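Esparguete turco de 500 g: vale a troca?

Desconfio sempre de massa seca que aparece de repente na prateleira mais baixa, com letras grandes e preço pequeno. Comprei três pacotes na mercearia Galldale, em setembro, quando a marca que uso há anos voltou a subir. A Farah Tuhumury, que cozinha muito mais do que eu, jurava que não se notava diferença nenhuma. Eu notei, embora menos do que esperava.

A embalagem

Película transparente, sem janela nem cartão. Gosto disso, porque consigo ver se a massa está partida antes de pagar. O rótulo está em turco e a única palavra que me interessava, "makarna", percebe-se sem dicionário. Já a ilustração oval parece-me uma escolha estranha: um emaranhado de massa cozida acastanhada, num pacote onde o que se vê cá fora são fios amarelo-claros. A mim não me abriu o apetite.

O plástico faz vincos e reflete bastante a luz, o que na despensa não incomoda ninguém. Incomoda-me mais não haver fecho. Depois de aberto, ou se passa tudo para um frasco alto ou se prende com uma mola, e com a mola cai sempre um fio ou outro para o fundo do armário.
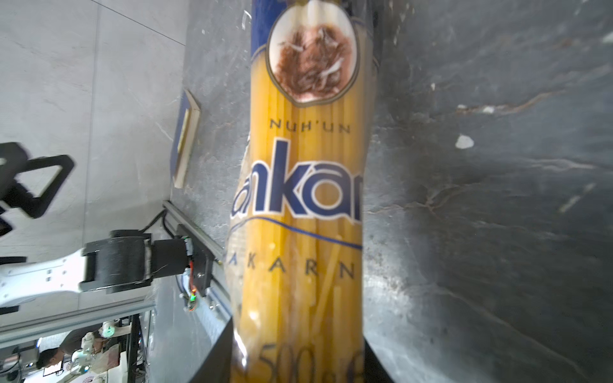
Na panela

Fiz a primeira dose como faço sempre, numa panela Sjögren de fundo grosso, com 1.000 ml de água por cada 100 g de massa e sal só depois de ferver. Aos oito minutos ainda estava dura no centro, aos dez estava boa, aos doze já tinha passado do ponto. É uma margem curta. Quem costuma pôr a mesa enquanto a massa coze vai ter de prestar atenção ao relógio.

A água ficou turva, mais do que com a minha massa habitual. Guardei uma concha para ligar o molho e aí até ajudou. Escorri, deixei 30 segundos no passador e os fios começaram logo a colar - um fio de azeite resolveu, mas preferia não precisar dele.

Com molho

Com tomate e alho ficou bem. A superfície é lisa e os molhos mais líquidos escorregam para o fundo do prato, por isso na segunda vez reduzi o tomate mais um bocado e melhorou. Com manteiga e queijo achei-a sem graça, falta-lhe sabor a trigo. O Melur Nasution comeu dois pratos e disse que eu estava a ser picuinhas. Pode ser.

No forno, partida ao meio e misturada com restos de carne, portou-se melhor do que a outra. Para sopa também a voltava a usar.

O preço

Paguei 74 cêntimos por pacote, quase metade do que me pedem pela marca do costume. Por esse valor não exijo milagres, mas também não engulo a conversa de que "é tudo igual". Para um prato em que a massa é o centro, continuo a comprar a mais cara. Para os jantares da semana, com molho grosso, fico com esta e já tenho o terceiro pacote reservado para um empadão de esparguete.

Nota: três estrelas em cinco.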